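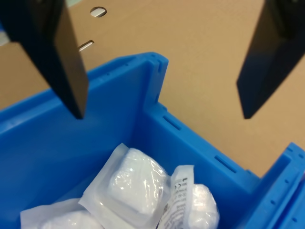 Les bacs bleus, devant un panneau de carton.

Bonjour Taha,

Voici le point d'étape que tu m'avais demandé sur le réaménagement de la réserve de Maltden. Je te l'envoie avec un peu de retard (le 08/12/2025 au lieu de la fin du mois dernier, pardon !), mais au moins il y a de quoi raconter.

Le gros morceau, c'était de remplacer les vieux cartons par des bacs en plastique. C'est lancé, et franchement je suis ravie. On a pris le modèle bleu, celui avec les petites fentes le long du bord, sur lesquelles Geum-ok compte accrocher ses étiquettes. Elle a déjà fait trois essais de porte-étiquette et aucun ne lui plaît tout à fait — elle est plus exigeante que moi là-dessus, et tant mieux. Le bleu vif se repère bien depuis la porte, c'était ma seule exigence au moment de choisir la couleur.

Côté rangement, quatre rayonnages sur huit sont terminés : la quincaillerie, les chutes de tissu, les fournitures d'atelier et tout ce qui vient de l'ancien local de Brelthorpe. Les autres attendent, surtout celui du fond, où Chang-ho a retrouvé des dossiers qu'on croyait partis depuis longtemps. Il les trie quand il a une heure, donc ça avance doucement.

Pour le budget, nous en sommes à 2086 euros dépensés, livraison comprise. Il reste à payer la deuxième commande chez Branden, et je préfère attendre d'avoir fini le tri avant de fixer la quantité. La dernière fois on avait vu trop grand et je n'ai pas envie de recommencer. Pour les couvercles, par contre, j'hésite encore. Haf en voudrait partout à cause de la poussière, moi je trouve qu'on perd un temps fou à les enlever et à les remettre. On va en tester sur un seul rayonnage, et on verra bien !

Ce qui coince un peu : l'éclairage du fond (l'électricien a reporté deux fois) et le passage du chariot, trop juste de 5 centimètres environ. Þórarinn propose de décaler le premier montant, ce qui me paraît raisonnable.

Si tout va bien, la réserve sera complètement rangée en mars. Il me faudrait juste ton accord pour la seconde commande et ton avis sur les couvercles, si tu en as un.

À bientôt, et merci encore pour ta patience !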